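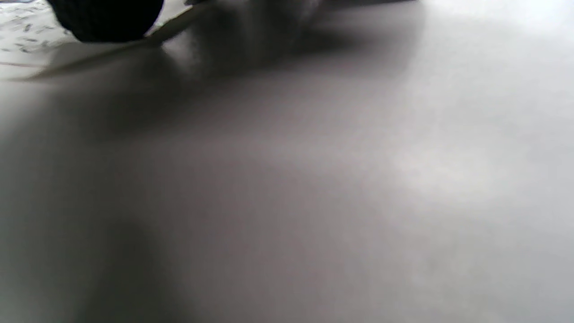

What is paper, really?

Grab the nearest bit of paper and tear off a corner. Go on, an old envelope will do! Now hold the torn edge up to the window. See the tiny hairs sticking out? They're called fibres, and they are the secret of the whole thing.

Most paper starts out as a tree. A tree trunk is packed with millions of skinny fibres made of stuff called cellulose, and they're held together by a natural glue called lignin. At a paper mill, the wood is chopped into chips and cooked or ground up until the fibres come apart. Mix them with loads of water and you get pulp, which looks a lot like runny porridge (please don't eat it).

The pulp is sprayed onto a huge moving screen. Water drains out through the holes and the fibres settle on top in a big tangled mat. Then it's squashed between rollers and dried over hot ones – and out comes paper, kilometres and kilometres of it!

Why are comics so colourful?

Printers usually use just four inks: cyan (a greeny blue), magenta (a hot pink), yellow and black. Tiny dots of each are printed so close together that your eyes blend them. Find a magnifying glass and have a look at a cereal box. You'll be amazed!

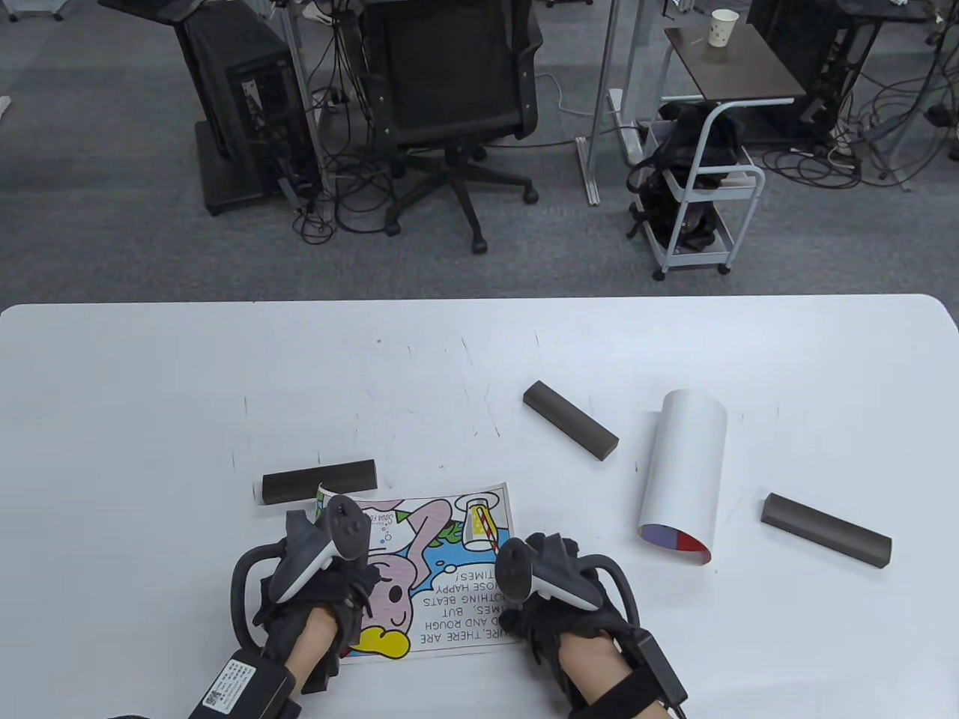 Comic-style printing: bold black outlines and flat colours.

Why does old newspaper go yellow?

Blame the lignin. Newspaper has plenty left in it, and lignin changes colour when light and air get to it. Leave a page on a sunny windowsill for 12 days and compare it with one from a dark drawer.

Is paper strong?

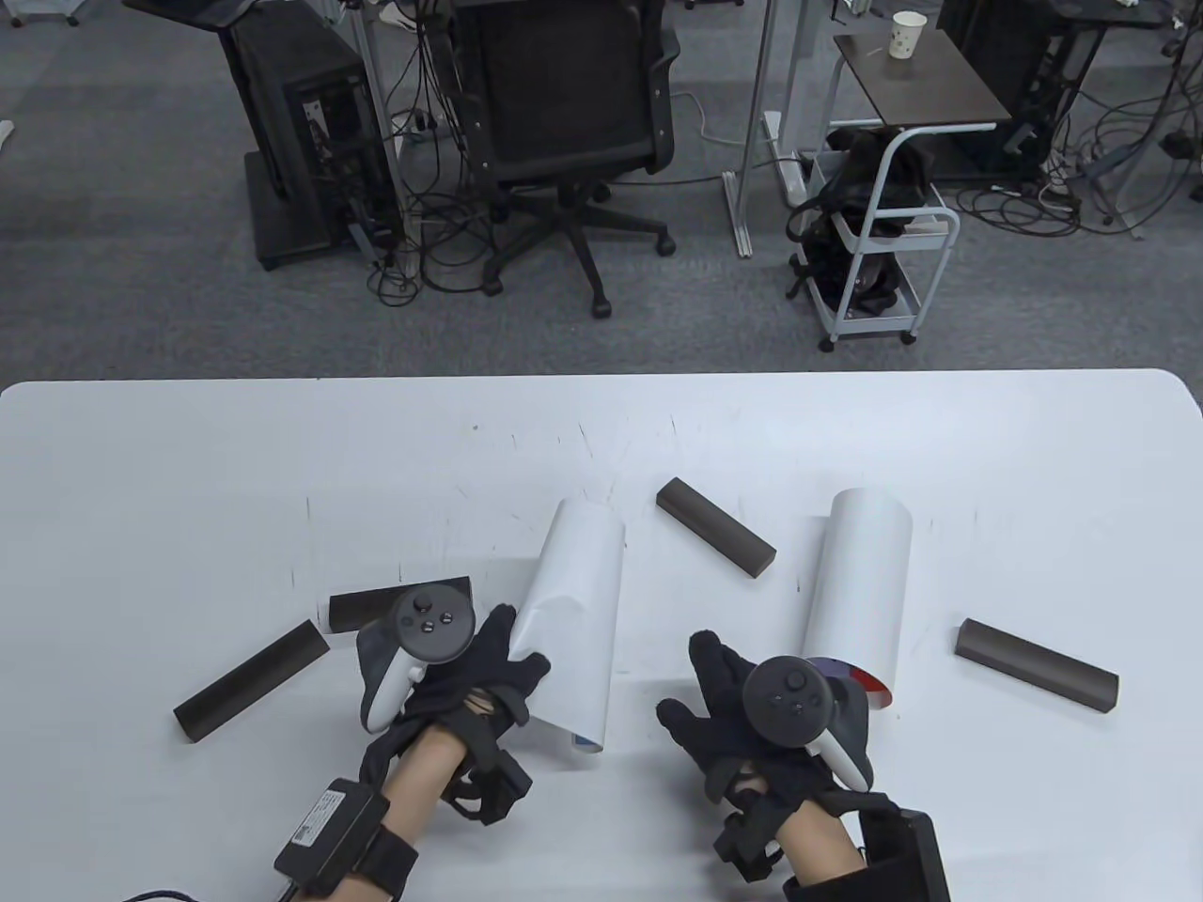

A flat sheet flops over as soon as you stand it on its edge. Roll it into a tube, tape it shut, and suddenly it can hold up a book! The curve spreads the weight all the way round, so no one bit has to do all the work. Try four tubes with a book on top, then add another book, and another. How high can you go before the crash?
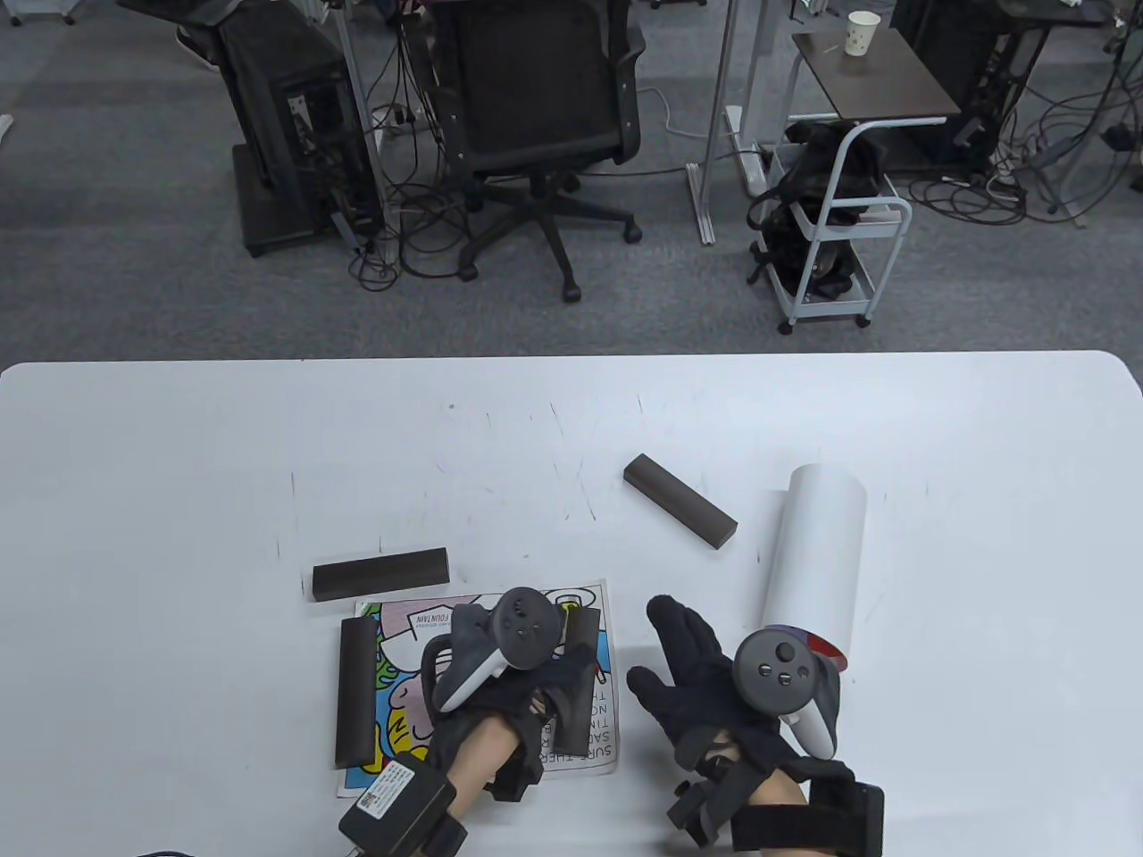 When you've finished, pop your paper in the recycling. It can be mushed back into pulp and made into new paper several times over. The fibres get a bit shorter each time, so mills often mix in some fresh ones.

Words to know

Cellulose: what plant fibres are made of
Lignin: the natural glue in wood
Pulp: fibres mixed with water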